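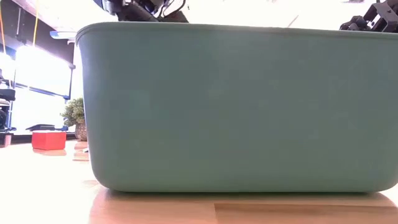

3. Household Sorting and the Shared Bin

Figure 3. A plain container of sage-green plastic with a rolled rim and no printed label on the side shown.

3.1 Background to the survey

Studies of household waste have tended to treat sorting as a question of attitude. Residents are asked whether they value recycling, and the answers are then compared with the weight of material collected. This approach has produced useful results at the level of whole cities, but it says little about what happens between the kitchen and the curb. The present section considers that shorter distance. It reports on written questionnaires returned by 398 households in the Chiriac district and on interviews carried out in the same buildings during April.

The district was chosen for practical reasons. Its housing is mixed, with older walk-up blocks on the north side and newer elevator buildings toward the river, and collection in both parts has been handled under a single contract since the Zadard plan came into force. Residents of the two parts therefore receive the same printed guidance and follow the same pickup schedule. Differences between them are more likely to reflect the buildings and the people living in them than the service itself.

A total of 1000 questionnaires was delivered by hand. The response rate was lower in the walk-up blocks, where many mailboxes are shared or out of use, and the results for those blocks should be read with that in mind.

3.2 Labels and color

Containers used indoors are rarely supplied by the city. Households buy their own or reuse something already in the home, and many of these containers carry no marking of any kind (Figure 3). Respondents were asked how members of the household knew which container was meant for which material. The most common answer was position: paper by the door, food scraps under the sink. Color was the second most common answer, although the colors named did not agree from one household to the next. Green was used for glass in some homes and for food scraps in others.

This matters most when the usual arrangement is disturbed. Several respondents described visits by relatives, or a change of roommate, as periods in which sorting broke down. One resident of a walk-up block said that her mother-in-law "put everything in the nearest one, and I didn't like to say anything." Comments of this kind were frequent enough to suggest that unwritten household rules are easily lost when a new person joins.

Earlier work by Tănase reached a similar finding in student housing. He observed that printed labels improved sorting during the first weeks of a term and had little effect afterward. Our interviews offer partial support. Residents who had put up their own labels often kept them up for years - in one case a strip of masking tape had been rewritten twice - but few could say whether anyone still read them.

3.3 Storage space

Lack of space was the reason most often given for not sorting. It was mentioned in both parts of the district, and floor area alone did not explain it. Households with a balcony or a pantry reported fewer difficulties than households of similar size without one. In the elevator buildings, 11 of the residents interviewed kept at least one container in a hallway, against the rules of their building association.

The Trinex guidance, issued to all households in the district, recommends separate indoor containers for each material but gives no dimensions. We suggest that future editions include simple floor plans for small kitchens. Sârbu has made the same recommendation for rental housing, where tenants are often unwilling to buy containers they may not be able to take with them.

3.4 Limits of the data

The questionnaire relied on self-reporting, and no bins were inspected. Respondents may have overstated how often they sort. Households that did not reply may differ in important ways from those that did, and the survey was not offered in languages other than Romanian and Hungarian.

Last updated: Feb 12, 2018

This site uses cookies to remember your settings. By continuing to browse you accept our use of cookies.

Comments (3)

joklow_reader
Is the questionnaire itself available anywhere? I would like to use the storage questions with my own students.

M. P.
Section 3.3 matches my building very well. The hallway rule is on the notice board and has been ignored for as long as I have lived there.

Horațiu Tănase
Thank you for the reference in 3.2. The labels in our study were replaced once, midway through the term, and the text could mention this.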